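Clusto Community Help > Workshop and Storage

Small parts keep mixing in my order bins. Dividers or smaller boxes?

Asked on Wednesday, 17 views

Hello all. I rent a unit in Jarkside and pack spare parts for old sewing machines. My stock is in big open bins, one bin for each type of part. In July I had 80 orders and in many of them I put the wrong piece, because similar parts lie together after I pick in a hurry. I looked at the drawer system from Zervas but it is expensive for me. Is it better to buy dividers for the bins I have, or to change everything to small boxes? English is not my first language, sorry for mistakes.

3 answers

Answer 1 (accepted)

I had the same problem with door hardware, so I write what worked for me. First, decide by size of the part and not by size of the bin. Heavy, long pieces can stay in an open bin, one layer only, so you see the bottom between them.

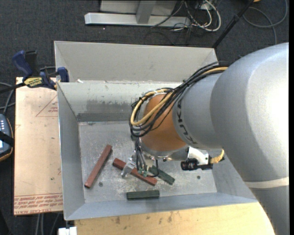 Small boxes for everything under 30 grams

Screws, springs and bobbins should never be in a deep bin. I use flat boxes with a lid and write the part number on the short side — the side you see when it is on the shelf. If two parts look almost the same, put them on different shelves. This helped me more than any label.

Dividers are good only if they fit tightly. Mine were a little short, and the washers went under them in the first week.

Answer 2

buy the Statau ones, they are ok

Answer 3

I agree with the first answer about the shelves. I would add one thing: check the number when you take the part and again when you close the bag. My part 1301 has a left and a right version and I sent the wrong one many times before I did this. Also do not change all the stock in one weekend. I tried it, and on Monday I could not find anything.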